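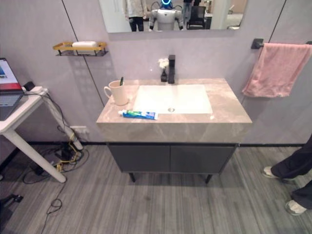
Does a Two-Minute Timer Make Students Brush Longer?
Zaid Srour, project report, April

The leaflet we were given in class says that people who use a timer brush for the full two minutes. I doubted it, so I tested it on 15 classmates.

Method
Everyone wrote down their brushing time each night. In the first week they used no timer. In the second week they used a free phone app called Skundier, which beeps at 60 seconds and again at the end.

Results
In the first week 9 people said they already brushed for two minutes. I don't believe them. When I asked the same people to guess when 100 seconds had passed, with their eyes shut, most of them stopped far too early. In the second week all 15 reported two minutes, but the app only shows that it was running - it can't tell whether a brush was moving.

Problems
The times were self-reported, and my classmates knew what I was hoping to find. Two weeks is short. I also never measured how clean anyone's teeth were, so longer brushing may not mean better brushing.

My teacher suggested plaque tablets for the next round. I would want those before I recommended the app to anyone.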